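Gusstead Town Forum > Local Issues > Mural hall sponsor, are we protesting or not

pressboot
January 26, 2021
So the Ionescu mural hall is reopening with Zodier money. Same Zodier that locked out the packing crew in October. Meeting outside the library steps at 9, bring signs. No platform for union busters on a public wall, end of story.

marl_and_clay
Not end of story. The murals were painted by strikers. You want to picket the strikers?

pressboot
Picketing the SPONSOR. Read the post.

tinroof508
Both of you are right and its exhausting. Has anyone read the wall text? Ito wrote it, it does name the lockout. One sentence, end of the second panel. Weak but its there.

marl_and_clay
One sentence more than the paper ever gave it.

Kekana_B
Busisiwe Kekana here, tenants' group. We voted 14 to 9 to ask the museum to drop the logo and keep the show open. No boycott. Letter went in last night, no answer yet. If you want your name on the second letter, message me, first and last name please, no nicknames.

pressboot
14 to 9 is hardly a mandate.

Kekana_B
It's a vote. You were invited.

tinroof508
Sign table at mine tonight from six, side door. I have paint and cardboard, need sticks. Food is whatever people bring.

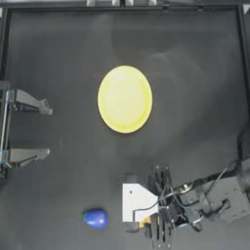
yellow plate and the blue toy eggplant

marl_and_clay
I'll bring sticks. Still not carrying a boycott sign tho. Mine will say KEEP THE MURALS LOSE THE LOGO

pressboot
Fine. Long sign.

oddlot
Question, is the sidewalk ok or do we need a permit? Last time the cops moved us across the street and half the people went home

Kekana_B
Sidewalk is fine if the doors stay clear. No amplified sound without a permit, so leave the megaphone.

oddlot
ok thx

hallgoer21
Unpopular I guess but who else was going to pay for the roof? City said no twice. Kids on field trips dont look at the logo.

pressboot
They look at it on the way in and on the way out. Thats the whole point of buying it.

hallgoer21
Then raise the money yourself. I'll chip in. Serious.

marl_and_clay
Would back a fund. Seperate thread please.

tinroof508
Started one, it's under Fundraising. See whoever at six.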